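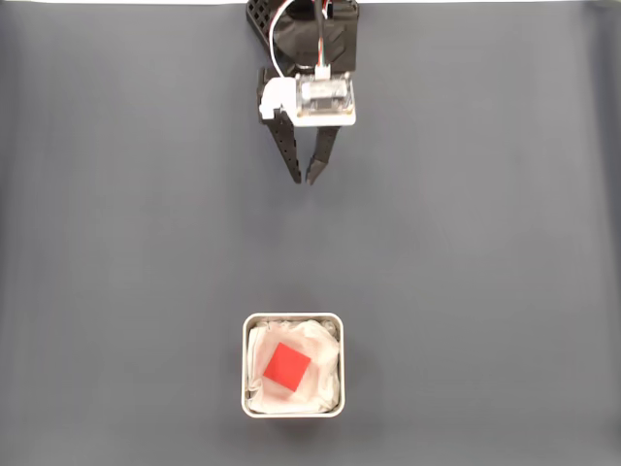 Rosemarie Schwerdtfeger would like it understood that a power reserve printed on a dial is a hope. She has been servicing mechanical watches for 15 years, and when I asked her about the new Jeltberg, the one with the week-long reserve and the price to match, she put down her coffee and wanted to know who had measured it.

I had to admit that the number came from Jeltberg.

"Then you have a number from Jeltberg," she said.

I had gone to see her because I don't trust the current race for longer reserves. Monov started it, Hamann followed, and by last August even Trurkesov, a firm that used to sell plain watches to sensible people, was talking about days and days of running time. The press releases all read alike. What they leave out is how well the watch keeps time at the end of all those days.

Schwerdtfeger's answer is that it often doesn't. A mainspring pushes hard when it is full and weakly when it is nearly spent, and the balance feels the difference. "They quote you when it stops," she said. "I want to know when it stops being any good." On a Monov she had in for service she saw the rate hold up well for 3 days and then wander off. The watch ran on a good deal longer, and the owner was very proud of that.

Two barrels are supposed to fix this. I asked whether they do.

"They can, if somebody did the work. Or you get two springs that both run down."

She was kinder about Hamann, whose movement she called "thick, ugly and fine," and less kind about the Trurkesov, where she thinks the balance was made smaller and lighter to save energy. That buys hours. It may also make the watch easier to upset when you wear it, though she wouldn't swear to it from the few she has handled, and I'd be wary of anyone who did.

I tried the usual defense on her: a long reserve means you can leave the watch in a drawer over a weekend and pick it up still running. She wasn't moved. Setting a watch takes roughly 2 minutes, she said, and that is if you are slow.

"People wear it every day and pay for the week."

So would she buy any of them? There was a long pause - long enough that I thought she'd had enough of me. The Hamann, she said in the end, used, and only after somebody had timed it fully wound and again near the bottom, in several positions, with the results on paper. She has asked sellers for that sheet before. Most of them send her the brochure.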